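Speaker notes - Karkero group talk, May 3, 2021
Wálter Cáceres
Twenty minutes plus questions

Slide 1. Title. Say thanks to Hájek for the slot. Say up front that this is a talk about how we label data, and the policy itself is the same one we showed in April.

Slide 2. The problem. We record long household tasks in one take. Hanging up clothes is the one I'll use today. Each take has to be cut into short steps before we can train on it. Until now a person did the cutting by watching the video. Two people cutting the same take often put the boundary in different places, sometimes more than a second apart.

Slide 3. What we tried. Let the gripper signal propose the cuts. Every time the fingers open or close and stay that way for half a second, mark a candidate. A person then keeps it, moves it or deletes it. Deleting is one key. Go slowly on this slide, people mix it up with automatic segmentation.

Slides 4 to 6. Wardrobe task. Give each one a few seconds.

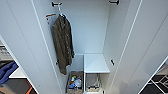
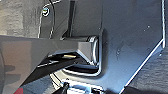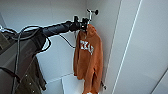 Slide 7. The data. 380 takes, 3,281 steps after review. We held out 107 takes and had them cut twice, once the old way and once from the proposals, by different people.

Slide 8. Result. Main number: median disagreement between two reviewers went down to 700 milliseconds. Labeling time per take also dropped, but we didn't time it carefully and I don't want to put a number on it. If asked, say "clearly faster" and leave it there.

Slide 9. Where it fails. Steps with no gripper event at all. Pushing a door with a closed hand is the usual one - the signal is flat the whole way through. Reviewers had to add those by hand and they missed some. Slips are the other case. Fingers close, the hanger gets away, fingers open, and we get two candidates for something that should be one failed grasp.

Slide 10. Next. Add arm speed as a second signal. Windemance already does this in their tool, so check their format before writing our own. Rerun the same held-out set so the numbers can be compared.

Backup slide. Skusten comparison. Only show if someone brings it up. Their takes are shorter and the cuts are easier.

Leave slide 9 on screen for questions.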